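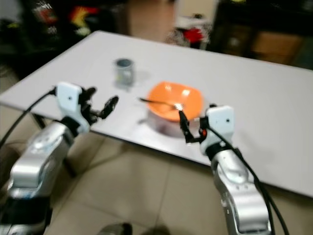

Orange bowl, fork, little metal cup. The white table never looks this clear at my place.

Mar 7, 2024

Okay so I have been thinking about dishes all day, which is what happens when you're moving in with your sister and between you there are enough plates to open a diner. Marisa came over after lunch with her list (of course there's a list) and we sat on the kitchen floor and went through the cupboard shelf by shelf. I thought it would take an hour. We finished when it was dark out and we'd eaten a whole sleeve of crackers for dinner.

The rule was supposed to be simple: two of everything each, plus two for company, and the rest goes to the thrift store on the corner. We lasted until the mugs. I can't give away the mugs! Every one of them has something going on – the chipped green one from the lake, the one with the bad handle that keeps coffee hot longer than any of the good ones. Marisa says that's my imagination. I made her try it and she went quiet for a bit and then put it in the keep box without a word, so I'm counting that as a win.

We had a real argument about bowls, too. She loves the Sorrentino ones, the big flat pasta bowls she bought with her first proper paycheck, and they are pretty, I'll give her that, but you can't eat soup out of them without a bib. I want bright bowls with a wide rim, something you can carry with two hands from the stove to the couch. Orange would be my pick every single time. Oatmeal looks better in orange, chili looks better in orange, even plain rice perks up. She thinks orange is a color for traffic cones. We left it that she gets the top shelf and I get the one below it, and neither of us is allowed to comment on the other's breakfast.

Forks! I had no idea I had feelings about forks. I like a thin one with a dark handle, light enough that you forget you're holding it. Marisa likes the heavy Celtinell set Mom gave her, which feels to me like eating salad with a garden tool. And she gets so annoyed when I leave my fork standing in the bowl with the handle out over the rim, like I've only stepped away and I'm coming back for it (I usually am). She lays hers flat on the napkin, even when it's just the two of us and the napkin is a paper towel.

The metal cups were easy. We both want them. They're small and they don't break and they were in Grandma's camper every July, full of that powdered lemonade that never totally dissolved at the bottom. I drank water out of one this afternoon just to hear my teeth clink on it. There were five when we started and now I can only find four, so one of them is either wrapped up in a dish towel in some box or under the stove. I'll look tomorrow with the flashlight.

Then the table. I looked up the white Flomumen one again tonight and it's 177 dollars, and I'd been hoping to stay under 100 for the whole kitchen, ha. But I really do want white. Colors look so good on it, and there's that soft bit of shadow you get under a bowl in the evening that I could stare at for ages when I should be washing up. Marisa says white will show every drop of tomato sauce. Well yes, and then I'll wipe it! We own sponges, I packed eleven this afternoon.

She took the first load of boxes home in the back of her car with a blanket wedged around them. I wrote KITCHEN on all of them and then remembered that every box we've packed so far says KITCHEN, so that's not going to help anybody. I kept back one bowl, one fork and the bad-handle mug for breakfast. The soap is packed already, I think, and so is the can opener, which I need for the cat.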